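Filed under: Teaching & Classroom > Block Coding > Grades 3-6

Loops first or variables first?
Started by kharju_room12, November

kharju_room12
I run the after-school coding club at Multthorpe Elementary. The packet we inherited teaches variables in week one, and every year I lose half the room somewhere between "a box with a name on it" and "no, the box can't have two names." I want to start with loops. The kids already understand repetition, having met their parents.

My co-leader Niilo says loops without variables are just a fancy way to draw squares. Who's right?

rantala_n
Niilo here. I said "expensive way to draw squares." If you're going to quote me to strangers, get the adjective.

My point stands. By the second session they want a score, and a score is a variable. You can stall them for one afternoon, maybe.

plemholm_pat
Loops first. We start with patterns they can find at home: wallpaper, bathroom tile, bedding. They call out the part that repeats and then we build it in blocks. I've got slides for the whole unit.
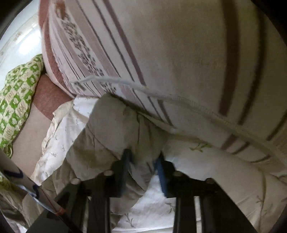 Stripes, flowers, stripes

Ask where the pattern starts over and you'll get a fight, and a fight is a lesson plan. The fourth graders went at it for most of a session and one of them invented the nested loop out of spite.

urho_o
Disagree with the whole premise. Start with events. Click the cat, the cat meows. They don't care about tile, Pat.

plemholm_pat
They care about tile a great deal once you let them pick the colors. Then there are sprig prints, once they get cocky and think everything is a stripe.
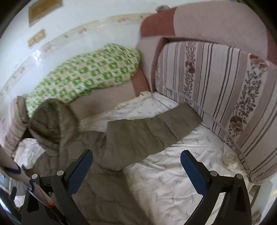
RE: Loops first or variables first?

marjatta_k
I've taught it both ways at Rordale. With variables first, the quiz went fine and the projects were dull. With loops first, the projects were wild and one girl's spiral ran 180 turns and locked up the laptop. She was very proud. I'd take the second year again, but I'm not the one who fixes the laptops.

One practical thing - don't say "iterate" before week 2. I did, and they said it at me for a month.

urho_o
A spiral that locks up the laptop is a great argument for events. You could have given her a stop button.

marjatta_k
It had a stop button. She declined it.

kharju_room12
OK, I'm going loops first, with Niilo's score sneaking in at the end of the second session so he'll stop sighing through his nose. Pat, can I borrow the slides?

plemholm_pat
Sure. Skip slide 68, it's my grocery list.

rantala_n
You have at least 68 slides on loops?

plemholm_pat
171. Some of them repeat.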